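Clusterbridge sorting notes and session records
README, version 2
Last edited November 24, 2021

What you have downloaded

The written half of a project at the Prarolstead returns desk, where a humanoid robot was brought in to help with small parts and ended up helping with quite a lot of meetings. The folder holds session logs, the task sheets the operators worked from, and the comments staff left in the shared notebook. It is meant for people who plan this sort of thing for a living, and for people who have had it planned for them.

Why it exists

Sturine runs the returns desk. Small items come back from customers, get looked at, and go into compartments according to what should happen to them next. It is fiddly work and people are good at it, which has never stopped anyone from wanting to automate it. Fragkou, who supplied the software, wanted logs of a robot hand working among narrow dividers. Sturine wanted to know whether the desk staff would get their afternoons back. Both questions went into one project, and the second kept losing its place in the queue.

These notes are an attempt to keep it in.

What is in the folder

sessions.csv - one row per attempt, 400 rows. Columns are session, task, operator code, outcome, stop reason and free comment.
tasks.txt - the 21 task sheets, in the order they were written. The order makes no sense after the ninth, when two people were writing them at once.
notebook.txt - staff comments, typed up from handwriting, spelling left alone.
rota_before.csv and rota_after.csv - who sat where, and for how long, before July and after it.

There is no video in this release. Please stop asking Ayuba for it.

How a session runs

An operator sits at the table with a laptop and starts the task. The hand goes to a compartment, picks or places, and withdraws. The operator marks the outcome, types a comment if there is one, and resets whatever needs resetting. Resetting has no column of its own, an omission the operators raised in the first week and at pleasant intervals afterwards.
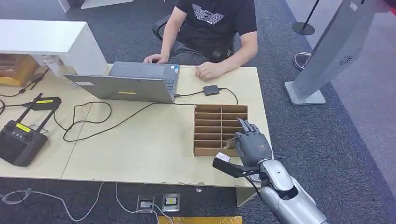 Outcomes are "done", "done with help", "stopped" and "other". We had hoped to do without "other". It holds 80 rows, among them several where the pick was fine and the compartment was wrong, and one where the comment reads, in full, "well".

"Done with help" covers anything from nudging an item a little to doing the whole job by hand while the robot looked on. Treat it with suspicion. If you are working out a success rate for a slide, please leave it out, or at least put it in a different colour.

What changed for the desk

Nobody lost a post during the period covered, and that is as far as this data can speak. What did change was the shape of the day. Someone who used to sort now watched sorting, and watching is more tiring than it sounds. The notebook is very clear about this. You cannot chat while you do it, you cannot get into a rhythm, and you have to stay ready for a stop that may come in the next minute or after lunch.

The rota files show longer stretches at the robot table than at the old sorting table. This came from the booking system, which only offered long slots. It was changed once somebody noticed, and the complaints in the notebook thin out from then on.

On the better side, the task sheets forced us to write down how items are sorted. There were two versions of the rule for opened packets, both held with conviction, and they had lived side by side for years. There is now one. A few people have said this was the most useful thing to come out of the project, and they weren't all being rude.

Known problems

Operator codes were reassigned once, in July, so code 2 is two different people. Don't compare operators. We would ask you not to anyway: staff agreed to take part on the understanding that the logs would not be used to judge them.

Stop reasons were free text for the first few tasks and a menu after that. The menu was written by someone who had not yet sat through a session, and "user error" is its first entry. Read it as "unknown".

Some comments refer to "the usual". We have asked. It means the dividers.

Permissions and contact

Use the files for research or teaching, with credit to the Clusterbridge project. Please don't quote notebook comments beside a job title, as the desk is small and everybody knows who says "well".

Corrections go to Ayuba Acheampong at Sturine, who keeps the files and would be glad to hear about anything except the video.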